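Pegboard or slatted rail for a small hallway?

tapley_north
Posted Thursday, 7:40 am
Hello all. We rent a small flat in Skarnska and the hallway has no closet. I must find a place for coats, keys, dog leads and bags on one wall, and I cannot decide between perforated panels and a plain wooden rail. My wife wants a strong pattern. I am afraid that we will be tired of it by May.
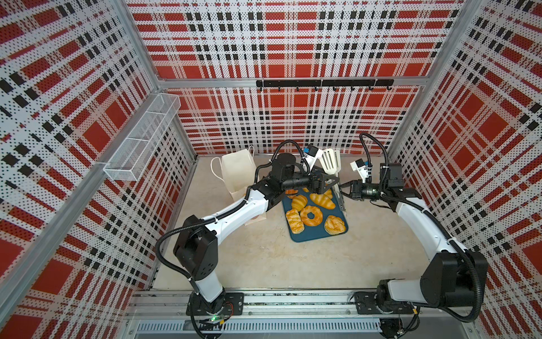
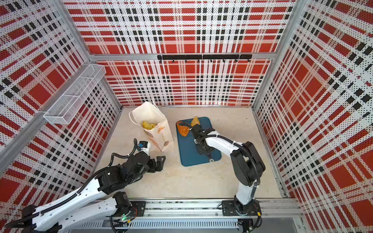
Red, white and black plaid on perforated panels, hook bar at the back in both.

oldstoltus
Posted Thursday, 8:15 am
I would say no to the plaid. In a narrow hallway it comes at you from both sides. Paint the wall one calm color and put up a rail. Coats bring enough color already.

mrs_kettle8
Posted Thursday, 8:52 am
I don't agree with oldstoltus. My hallway was white for years and it showed every mark from wet umbrellas and school bags. A busy pattern hides this very well. But I would put it on one wall only and leave the other walls plain.

nimton1027
Posted Thursday, 9:30 am
The pattern is a matter of taste, but please think of the weight. Small hooks are good for keys and leads. For winter coats you need something screwed into the wall itself. I hung three coats on a panel with plastic plugs and it came down at night, with a lot of plaster.

tapley_north
Posted Thursday, 12:05 pm
Thank you, this is useful. The wall is old plaster over brick. The landlord allows up to 8 holes, if we fill them when we leave. Does a panel need many more than a rail?

nimton1027
Posted Thursday, 12:20 pm
Mine needed six, with spacers behind it so the hooks can go in. A short rail needs two or three.

oldstoltus
Posted Thursday, 1:10 pm
Then the rail wins, in my opinion. Also a panel collects dust in the holes. I had one in the kitchen and I cleaned it with a toothbrush.

mrs_kettle8
Posted Thursday, 1:34 pm
A vacuum cleaner with the soft brush takes two minutes. You made it difficult for yourself!

tapley_north
Posted Thursday, 6:48 pm
We talked at dinner. We will put a wooden rail for the coats, and one small panel near the door for keys and leads. She keeps the plaid, I keep my calm wall. I still must ask the landlord if the 8 holes are for the hallway or for the whole flat.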